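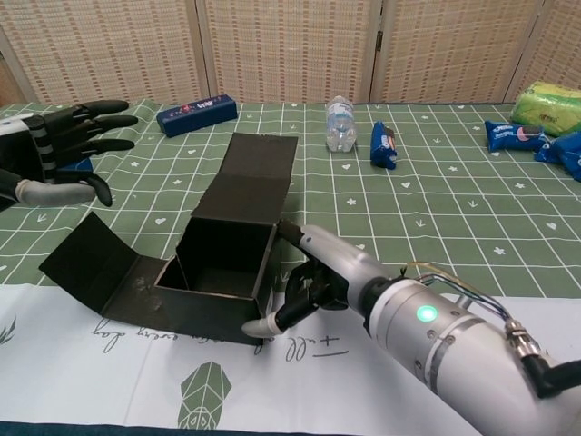

Häufige Fragen zu Raumteilern, Paravents und Flechtfüllungen

Stand: 25. Dezember 2023

Die Antworten gelten für alle mehrteiligen Raumteiler der Reihen Pastico und Aravena. Abweichungen für die ältere Reihe Skovton sind jeweils angegeben.

Maße und Aufstellung

Wie wird die Breite eines Paravents angegeben?
Im Katalog steht immer die Breite im vollständig ausgeklappten Zustand, gemessen an der Oberkante. In dieser Stellung darf ein Paravent nicht betrieben werden. Für die Planung ist die Stellbreite maßgeblich, die sich aus dem Winkel zwischen den Elementen ergibt. Sie steht im Datenblatt in der zweiten Spalte.

Welcher Winkel ist zulässig?
Benachbarte Elemente müssen deutlich gegeneinander abgewinkelt stehen. Der für die jeweilige Höhe vorgeschriebene Bereich ist auf dem Typenschild an der Innenseite des ersten Rahmens eingeprägt. Bei Skovton fehlt das Typenschild, hier gilt die Tabelle im Anhang der Montageanleitung.

Kann ein Paravent auf Teppichboden stehen?
Auf kurzflorigem Teppich ja. Auf hochflorigem Teppich sinken die Rahmen ungleichmäßig ein, wodurch sich die Scharniere verspannen. Abhilfe schaffen die Standplatten aus dem Zubehör, die paarweise unter die äußeren Elemente gelegt werden.

Ist eine Wandbefestigung vorgesehen?
Für Pastico und Aravena gibt es einen Wandwinkel mit Langloch. Er wird am äußeren Rahmenholm verschraubt, nie an der Füllung. In öffentlich zugänglichen Räumen ist die Befestigung nach unseren Aufstellbedingungen verpflichtend.

Scharniere

Welche Scharniertypen werden verbaut?
Einseitig öffnende Scharniere klappen nur in eine Richtung und werden abwechselnd vorn und hinten gesetzt. Pendelscharniere klappen in beide Richtungen. Aravena wird ausschließlich mit Pendelscharnieren geliefert, Pastico wahlweise mit beiden Typen.

Warum bleibt zwischen den Rahmen ein Spalt?
Der Spalt ist konstruktiv notwendig. Er nimmt das Quellen des Holzes bei hoher Luftfeuchte auf und verhindert, dass die Kanten beim Klappen aneinander reiben. Das Sollmaß beträgt 2 mm. Wird es auf ganzer Höhe unterschritten, sind die Scharniere nachzusetzen.

Ein Scharnier knarrt. Was ist zu tun?
Schrauben auf festen Sitz prüfen, danach einen Tropfen harz- und säurefreies Öl auf den Stift geben und überschüssiges Öl sofort abnehmen. Kriechöle auf Silikonbasis sind ungeeignet. Sie ziehen in das Holz ein und hinterlassen Ränder, die sich nur durch Schleifen entfernen lassen.

Die Schrauben greifen nicht mehr. Darf eine längere Schraube verwendet werden?
Nein. Die Holme sind schmal, längere Schrauben treten auf der Gegenseite aus oder spalten das Holz. Die alte Bohrung wird mit einem eingeleimten Hartholzdübel verschlossen und nach vollständiger Trocknung neu vorgebohrt. Verwendet wird wieder die Schraube 3 × 16 mm.

Füllungen

Aus welchem Material bestehen die Füllungen?
Je nach Ausführung aus Papierkordel, Rattan oder Seegras. Der Materialschlüssel ist der letzte Buchstabe der Artikelnummer: P, R oder S. Gemischte Füllungen sind nicht lieferbar.

Die Füllung hängt durch. Liegt ein Mangel vor?
In der Regel nicht. Naturfasern dehnen sich bei Feuchtigkeit und ziehen sich beim Trocknen wieder zusammen. Bei Rattan genügt es meist, das Geflecht rückseitig mit einem feuchten Tuch abzureiben und liegend trocknen zu lassen. Papierkordel darf so nicht behandelt werden — sie verliert dabei dauerhaft an Festigkeit.

Welche Luftfeuchte ist zu empfehlen?
Die relative Luftfeuchte sollte 40 % nicht dauerhaft unterschreiten. Kritisch ist der Beginn der Heizperiode, in den meisten Haushalten also der November. Der Abstand zu Heizkörpern und Öfen richtet sich nach der Montageanleitung.

Wie wird gereinigt?
Trocken, mit weicher Bürste, in Richtung der Flechtung. Ein Staubsauger darf auf niedrigster Stufe mit Bürstenaufsatz verwendet werden. Dampfreiniger lösen den Leim in der Rahmennut.

Können einzelne Füllungen ersetzt werden?
Bei Pastico und Aravena ist die Füllung mit einem Keder in der Nut gehalten und kann ohne Ausbau des Rahmens gewechselt werden. Bei Skovton ist sie verleimt, hier wird das komplette Element getauscht. Farbabweichungen zwischen alter und neuer Füllung sind materialbedingt und kein Reklamationsgrund.

Bestellung und Reklamation

Sind Ersatzteile für ältere Modelle erhältlich?
Scharniere, Keder und Standplatten sind für alle drei Reihen am Lager. Rahmenholme für Skovton werden nur noch auf Anfrage gefertigt. Das Ersatzteilverzeichnis umfasst derzeit 3.187 Positionen und kann nach Artikelnummer durchsucht werden.

Welche Angaben werden für eine Reklamation benötigt?
Artikelnummer, Kaufbeleg und eine Beschreibung des Schadens unter Angabe des betroffenen Elements. Gezählt wird von links, von der Scharnierseite des ersten Gelenks aus gesehen. Transportschäden sind vor dem Aufbau zu melden.

Wie muss ein Paravent für die Rücksendung verpackt werden?
Zusammengeklappt, mit Zwischenlagen aus Wellpappe an jedem Scharnier und Kantenschutz an allen Ecken. Folie direkt auf dem Geflecht ist zu vermeiden, eingeschlossene Feuchtigkeit führt zu Stockflecken.

Wer beantwortet technische Rückfragen?
Habibur Ekanayake, Technischer Kundendienst. Anfragen bitte schriftlich über das Kontaktformular und mit Artikelnummer im Betreff.

Diese Website verwendet Cookies, um die Merkliste und die Spracheinstellung zu speichern. Einstellungen | Ablehnen | Akzeptieren

Weitere Themen
Pendelscharniere nachstellen
Keder wechseln bei Pastico und Aravena
Papierkordel, Rattan, Seegras: Materialdatenblätter
Aufstellbedingungen für öffentliche Räume
Skovton: Montageanleitung mit Anhang

Kontakt | Impressum | Datenschutz | © Drarkley Raumteiler | Nach oben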